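Why Does a Burger Go in That Order?

Hi, I'm Wael Alaoui, and I think about sandwiches more than most grown-ups do. I write the food pages for kids at Dudel, and last April a reader from Nenadton sent me a question I loved: "Does it matter what order you put things in a burger? It all goes to the same place!"

Well, yes, it all ends up in your tummy. But the order changes how the burger tastes, how it feels in your mouth, and how much of it lands on your shirt (I've ruined plenty of shirts, so I take this part seriously).

Let's start before there's any burger at all. I like to have my parts ready in a box or on a plate, so I'm not running to the fridge with one hand full of bun. Cooks have a fancy French name for this, mise en place. You say it "meez on plahss," and it means "putting in place." Try saying it to your family at dinner, they'll be very impressed!

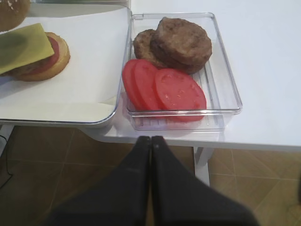 Patties at the back, tomato slices at the front.

Now, the patty. In a beef burger it's just ground meat pressed into a flat circle and cooked. When meat gets hot enough on the outside, it turns brown, and that brown part has loads of flavor that wasn't there before. Scientists call this the Maillard reaction (you say it "my-yar"). Toast does it too! So does the crust on a loaf of bread. If you boiled your patty in a pot of water it would go gray and taste pretty sad. I tried it once so you don't have to.

Next comes the tomato, which is a fruit, and a very watery one. Most of a tomato is water, and when you slice it open some of that water starts leaking out. That's great when you bite into it. It's less great for bread. Bread is full of tiny holes, like a sponge, and a sponge soaks up whatever you put on it. Leave a wet slice of tomato sitting on a plain bun for a while and then poke the bun with your finger. Squish!

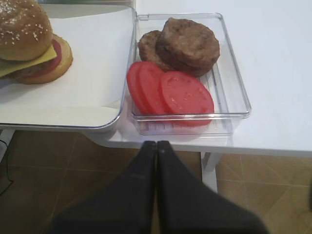
Cheese is the part I get the most letters about, because everybody wants to know if it goes over the patty or under it. I say over, right away, while the patty is still hot. The heat goes up into the cheese and makes it soft, and soft cheese hangs on to things a bit like glue. You'll also notice that a cheese slice is usually square and a burger is usually round, so you get corners. See the yellow one poking out from under the sesame bun? In that burger there's tomato under the cheese, so the cheese is keeping the tomato away from the top bun like a little raincoat. I hadn't thought of doing it that way and now I want to try it at home.

The bun has jobs too. The bottom one has the hard job, holding up everything else and catching the drips. Toasting helps a lot. When you toast the cut side, it dries out and gets a bit crisp, and that slows down the soaking. The top bun mostly keeps your fingers clean. The seeds on it are sesame seeds, and they taste nutty, especially when they've been baked.

Want to test all this yourself? You need one bun, two slices of tomato and a grown-up to do the toasting and the cutting. Toast one half of the bun and leave the other half plain. Put a tomato slice on the cut side of each and go play for a bit. Then lift off the tomato and press both halves with your finger. Which one is soggier? Write it down, or draw it if you like drawing better.

One safety thing: if you're making real burgers, let a grown-up cook the meat, and wash your hands with soap after you touch any of it raw. Get between your fingers too.

My own order, from the bottom, is toasted bun, lettuce, patty, cheese, tomato, pickles, top bun. My sister in Wotovcombe puts potato chips in hers, and I have to admit the crunch is really good. Tell me yours and I'll make the strangest one for lunch!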